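**Markers keep bleeding through to my white table. What do you put underneath?**

Posted by Diltent, April 2018

We have one white table and it has to do everything: dinner, bills, and the daily production of drawings of horses. I've been covering it with newspaper before the markers come out. Newspaper is thin, it slides around, and the newsprint comes off on everybody's elbows, so now I scrub ink off the table and then I scrub the kids.

I tried a vinyl tablecloth. The table survived but the vinyl did not, and it smelled like a pool toy for most of a month. A place mat each was a fine idea until the first drawing went over the border.

Second part of the same complaint: the markers roll. We own 39 of them, last count, and at any moment a good number are on the floor under the radiator with the dust. What are people using for a cover and what are people using to hold the things?

---

**Trinell**

Brown paper off a big roll, the heavy kind, dark if you can get it. Mine came from a hardware store, in the aisle with the paint trays, and one roll has lasted us since the kitchen was a different color. Cut a sheet nearly as wide as the table and leave a strip of table showing along the edges. If you run it all the way over the side, a child will lean on the overhang and take the whole business to the floor, drinks included. Ask me how my rug is.

Tape the corners underneath with masking tape, four small pieces. Leave the sheet down until it's disgusting, then flip it. I get a couple of weeks out of a side.

For the rolling, use a shallow tray with a rim. They'll still roll, but only as far as the rim. I keep a clear plastic cup on the other side for whatever color is in favor that day, which lately is green. 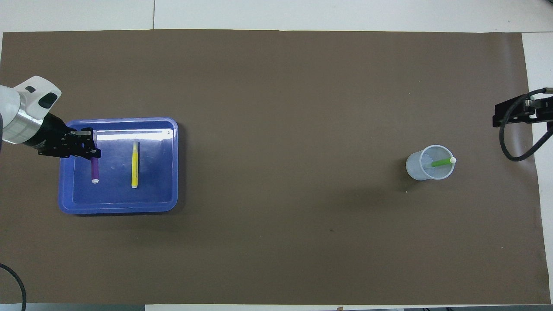 *Blue tray on the left with the purple and the yellow, green in the cup on the right.*

A word on the cup: store markers in it cap down if you can talk anyone into it. Ours go in however they land, and I have stopped having opinions about it.

---

**Tosh**

just get washable ones

---

**Altau**

Washable ones still stain a white table if you leave them overnight, as I learned with a purple one and a long weekend. Rubbing alcohol on a cotton ball got most of it. Try it on a hidden spot first, mine took a little shine off along with the horse.

I agree with Trinell on the paper, but skip the tape and use 4 of those spring clips people put on picnic tablecloths. You can lift the sheet off in one go when dinner is ready, markers and all, if you're brave. I have been brave twice. The second time I found the yellow one in May, in a boot.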